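# Budget for a small robot arm for plating crackers and biscuits: what am I forgetting?

Posted in **Equipment and Purchasing** by **Oľga Malý**, September 20, 2018

Hello to all. I work for a small catering company, Nogueira. We prepare dessert trays and snack trays for hotels and offices. My manager has asked me to prepare a budget for one small robot arm, which will put dry items (crackers, wafers, thin biscuits) on serving trays. The decision must be made before February, so I have some time, but not very much.

I have already received two offers. One is from Jamham and the other is from Neteck. The Jamham offer is lower, but it includes only the arm and the controller. The Neteck offer includes also a gripper and one day of training. I find it difficult to compare them, as the lists are not made in the same way.

My worries are these:

- How much should I keep for the gripper and fingers, separately from the arm?
- Is a camera at the wrist necessary, or can we work with fixed positions?
- What costs will arrive after the purchase, which the seller does not write in the offer?

We do nearly 2,000 pieces on a busy day, but they are not all the same shape. I will be thankful for any advice, also from people who decided against buying.

---

**Dexter Umali**

Buy the cheap one and put the difference in the bank. All arms of this size are the same inside.

---

**Liette Melnyk**

I must disagree a little with Dexter. The arm may be similar, but the arm is the part which gave us the least trouble. I made this same purchase for a bakery kitchen, and I can tell you how our money was divided.

The first thing is the fingers. In our first offer there was a standard gripper with thick rubber pads. Such pads are good for boxes and jars. For a cracker they are too wide, and they touch the neighbor piece on the tray. We changed to long, thin metal fingers, and these must be in your budget as a separate line, with at least one spare set. A pair cost us $262, and the delivery took seven weeks, so please order the spare set together with the first one.

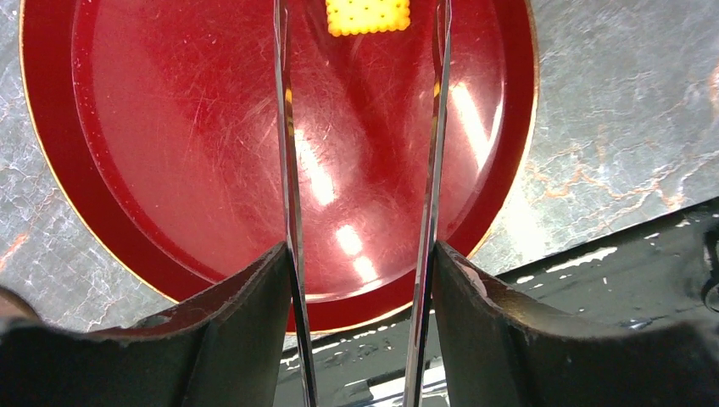
**Liette Melnyk**
*Member, kitchen equipment planning*

With a square cracker that has a crinkled border, you must decide where the fingers may press. The border is not a straight line, so ask the seller to show a grip on your own product and not on a plastic block. Bring a full box of it to the demonstration. The seller of Mindo, the brand we chose in the end, agreed to this without any problem. Another seller did not agree, and I removed him from my list.

The second thing is the tray, and I did not think of it at all when I made my plan. A glossy red tray gives back the light from the ceiling in long white spots. On old trays there are also many fine scratches, and they shine too. If your camera has to find the edge of a cracker, these spots can confuse it. You can pay for better lights with a diffuser, or you can buy matte trays. For us the trays were cheaper. Please check the price of both before you sign.

About the camera at the wrist: I would say yes, if your shapes are different from each other. With fixed positions you need a holder for every shape, and the tray must always stand in exactly the same place. On a smooth counter it moves easily. If you stay with fixed positions, put some money for stops or a frame which is fastened to the counter.

These are the lines I would write in your table:

| Item | In the usual offer? |
|---|---|
| Arm and controller | Yes |
| Gripper body | Sometimes |
| Thin fingers, plus spare set | No |
| Wrist camera and cable | Sometimes |
| Lights or matte trays | No |
| Training for 2 people | Ask |
| Cleaning time each day | No |

For the last line, calculate the hours of your staff. And ask in writing which parts are allowed to touch food. "Stainless" in a brochure does not answer this.

---

**Pádraig Ó Flaithearta**

Agree with Liette on nearly everything. One addition: ask both companies to fill in *your* table, not theirs. Send them the same empty sheet and the comparison becomes easy. Also check who pays for the travel of the technician when something stops. We had to pay it ourselves, and it was written on the last page in small letters.

---

**Oľga Malý**

Thank you very much, this is more than I hoped for. I had no line for the fingers and no line for the trays. Our trays are glossy as well. I have asked Arnel Policarpio, who manages our storage, to give me the price of matte ones. I will send the same table to Jamham and Neteck, and I will write here what they answer.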